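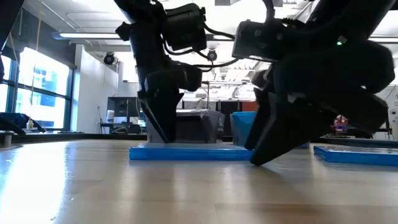 6 min read · 17 posts

Melina Karamanlidis
February 2, 2026

1/17
I want to write about daylight inside rooms, and mostly about glare on tables. I have moved apartments a lot and I made the same mistakes in each one. Now I rent on Dunstan Street, with one big window and one pale table, and I think I finally understand a little of it. It is a long thread, so please take a coffee.

2/17
First, a word I learned wrong. For years I said "this room has too much light." Almost always I meant glare. Too much light is rare in a home. Glare is when one part of what you see is far brighter than the rest, and your eyes have to fight between the two. You can have glare in quite a dark room with one small window.

3/17
A pale wood table next to a window is the classic case. One end shines so much that you lose the grain completely, and the other end looks like a different wood. I once returned a sample of honey-colored oil to the shop and said it dried in two colors. The man put it flat under his ceiling lamp and it was one color. I was embarrassed.

4/17
So, the easiest test I know. Sit in your usual chair. Lay a small mirror flat on the table where you read. If you see the window in the mirror, you will have glare at that place. Move the mirror until you see only wall or ceiling. That is your reading place. If there is no such place, turn the table before you buy anything.

5/17
Turning the table is free and I always tried it last! With the window at your side, the shine falls across the table and away from you. With the window in front of you, it comes straight into your face. With the window behind you, your own shadow lies on the page, and every screen shows you the sky.

6/17
Which side? The old school advice is window on the left if you write with the right hand, so that the shadow of your hand does not cover the line you are writing. I am left-handed and nobody changed it for me in school. Now I have the window on my right and I write more neatly at 44 than I did at 14.

7/17
About curtains. My first reaction was always a heavy curtain, and then I had a cave with a lamp on at noon. What helps is something thin that spreads the light. I have a fabric called Clillon, plain white, quite loose weave. In full sun the curtain itself becomes bright, like a big soft lamp, but the hard stripe on the table goes away.

8/17
If you buy thin curtains, ask for a piece to take home. In the shop you see it against a dark wall and it looks much thicker than it is. Hold it against your own window at the hour that bothers you. My hour is breakfast. For Tane Hinds upstairs, same building, other side, it is when he cooks dinner.

9/17
A blind with slats is better if your sun is high. You tilt the slats so the light goes up to the ceiling and comes back down from there. For this you need a ceiling that is white or nearly white. The kitchen in my old place in Lulska had a brown ceiling, and tilting the slats gave me a very nicely lit brown ceiling.

10/17
The surface matters too. Gloss varnish gives you a picture of the window. Matte oil or wax gives you a wide pale patch, which is easier for the eyes. If your table is rented with the apartment, as mine is, please do not sand it. I use a linen cloth, undyed, on the window end only. It looks a little strange and I have stopped minding.

11/17
Ehsan Talebi asked me under an older post if a dark table would solve everything. I had one for two years. A dark shiny table is worse than a pale dull one, the reflection is so sharp that you can see the window frame in it. Also white paper on a very dark top is tiring. A middle tone with a dull finish is what I would choose today.

12/17
Lamps. In the evening the window stops helping and becomes a black mirror. If your lamp stands between you and the window, you get two lamps. I moved mine to the side wall. It is a Flillow, the small one with the cloth shade. I paid $17 for it used, and the shade had a stain that I turned to the wall.

13/17
Do not use only one lamp. A strong light on the page in a black room is glare again, in the other direction. I keep a weak one on the bookshelf behind, only so the wall is not black. When I started doing this, I could read perhaps an hour longer before my eyes were dry. I did not measure it, it is my feeling.

14/17
Seasons! In August my sun is high and the floor gets it, the table gets nothing. Now in winter it is low and comes straight in across everything. I used to rearrange the room in summer, be very proud, and then suffer from November. If you test your table, test it in the low-sun months. The summer will be easy after that.

15/17
Kirsty Tomoana wrote to me that all this is the wrong way around where she lives, and she is right. If you are south of the equator, your midday sun is in the north. So when an article says "choose a north-facing room for soft light," look first where the writer lives. I should have said it in my last thread and I did not.

16/17
Some small things I could not put elsewhere. Clean windows give less glare than dusty ones, the dust lights up in low sun. A plant on the sill breaks the light nicely but it grows toward the glass and you must turn the pot. A shiny phone face up on the table can throw a spot on the ceiling that my cat follows for the whole breakfast.

17/17
Ebony Faulkner asks if I can do the same for bedrooms. Yes, but I need some weeks, my bedroom window faces a wall and I know nothing about morning sun in bed. If you have a bedroom to the east, tell me what you hung there and if you are happy with it. Photos of curtains are welcome, also ugly ones.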